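Moving a big sofa into a second-floor apartment, worth it or sell it?

posted by tahiri855

I'm moving to a place in Vollville in September and I'm stuck on the sofa. It's long, it's leather, and it's heavy enough that my brother swore off helping me last time. The new stairwell is 39 inches wide with a turn halfway up. Movers want extra for stairs, and I could probably sell the thing and start over, but I love it (and naps on it are the best part of my week!). Has anyone gotten something this size around a landing?

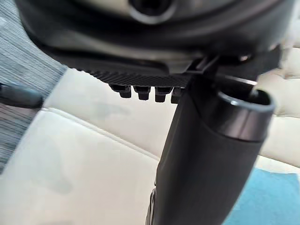 Civaseo
Measure the landing before you do anything else, corner to corner. My first apartment had plenty of width on the stairs and a ceiling over the turn so low we went back down and cried in the truck. If it's close, I'd sell.

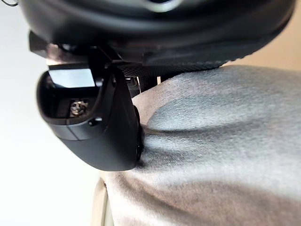 Tunen

I'd keep it! We got ours up two flights and it was fine, just slow. What I'd do, in order:

Take off the feet and anything else that unscrews, and tape the screws in a bag to the bottom.

Wrap it in moving blankets, not plastic. Leather sticks to plastic on a warm day and it can leave marks. 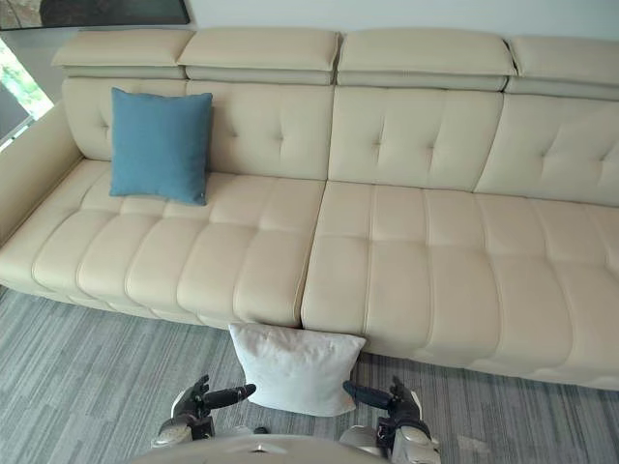

Stand it on end for the turn. Tall end leads, and the person below does the steering, so put your calm friend there.

Ask the movers for a flat price on the stairs too. Mine came down 20 bucks just because I asked,

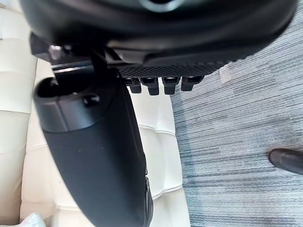

and they threw in the blankets, so it never hurts to call. Oh, and go early, like 7 a.m., before the neighbors need the stairs.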